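The Long White Table: what ended up on it

Posted 04/07/2022

Hello again, and sorry for the long gap! I promised the Pellitstead people I would put up a gallery page for our craft and repair table, and then life happened and the page sat half written for weeks. So now you get all of it at once, plus more chatter than you asked for.

If you are new, the short version goes like this. A bunch of us meet at Pellitstead to fix, glue, measure, cut and generally fuss over small things. Model boats, jewelry boxes, a cuckoo clock that Marjorie Ashworth has been nursing along since before I joined. We have one good table with a white top and everybody wants the end by the window. I usually get it by arriving early and spreading my stuff out in a way that looks important.

I keep a running list of the tools we reach for, and that list is what this page grew out of. People write to me asking what they should buy when they're starting out, and my answer is always shorter than they expect. You don't need the fancy case with 80 little attachments (I own it, I have used four of them, the rest are shiny and I couldn't tell you what they do).

A clear ruler, first of all. I went years with a steel one and I still like it for cutting against, but for laying out a pattern I want to see what's underneath. The kind with a grid printed on it is the best thing ever for keeping a line square to an edge, because you just match up the little boxes and go. Mine has been dropped and sat on, and it came to one of the Skiluvmont outings in a bag with a wet towel. Still straight! Ekene Mohammed swears by his grandfather's folding rule and we have agreed not to discuss it anymore.

Then a syringe, no needle, the plain plastic sort. I know it sounds odd if you've never used one for this. I fill mine with wood glue and push it into loose joints, and it gets right down in there where a brush only smears things around the outside. It's great for oil too, and for measuring small amounts of two-part resin, although please keep separate ones for the two parts and rinse or toss them right away. I did not do this once. Ilse Lindemann still has the lump of it on her windowsill as a kind of trophy.

Scissors, and here I get bossy. Keep a pair for paper and a pair for fabric and mark them somehow. Tape on the handles works, colored handles work even better. Binta Onyeka brought in her good dressmaking pair once and I watched a man I won't name go at sandpaper with them. The sound alone!

I also get asked where I order things. Most of my bits come from Urkeo, who will sell you one of something instead of making you take a whole box, and that matters when your storage is a shoe rack in a hallway. For glue and resin I go to Dauda, mainly out of habit and partly because they put the cure time on the front of the bottle in nice big print for those of us who forgot our glasses.

A few housekeeping things while I have you. The table gets wiped down at the end of every session, please, and that includes under your own project. Resin drips are much easier to get up while they're soft. The next big repair day is in August, and there are 21 places, so tell Ebuka Onuoha if you want one. He keeps the sheet. Don't tell me, I will say "lovely!" and forget by the time I reach my car.

And yes, Marjorie's clock is coming along. The bird comes out now. He doesn't go back in without help, but he comes out, and there was proper cheering over the tea cups the first time. I'll try to get him on the next gallery page if he'll hold still.

If you have tool pictures of your own, send them over, messy ones very welcome. I like seeing what other people leave lying around much more than a tidy pegboard.
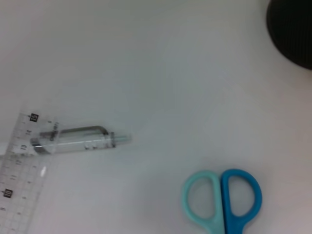
Clear ruler, syringe and the blue-handled scissors on the white table.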